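Visiting a robot demonstration at a show flat – how early to book, and can I bring a towel?

Posted by Justinlow in Home Automation

My wife and I would like to see the open day at the Cilham show flat in January. The programme says the robot folds and moves laundry in the living room. I have read that there are 44 places for each session. Must I book, and may visitors bring their own things to be folded?

Provora
3 answers given

Yes, you must book. I went last spring and the morning session was full. Visitors stand along one side and the work is done on the sofa, the grey one with yellow backs. They let me put down one towel of my own, but the staff decide – thick bath sheets were refused.

Ask to stand near the arm. From the back I could follow very little of the gripping.
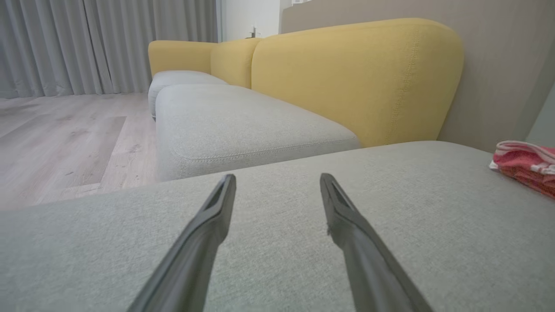 Sales
169 answers given

Book by telephone, the web form did not send me any confirmation. The ticket is free. Please do not expect great speed, it is slow work and the engineer stops often to explain. I enjoyed the talk after it more than the folding.

Parking is difficult after ten in the morning, so I would take the bus.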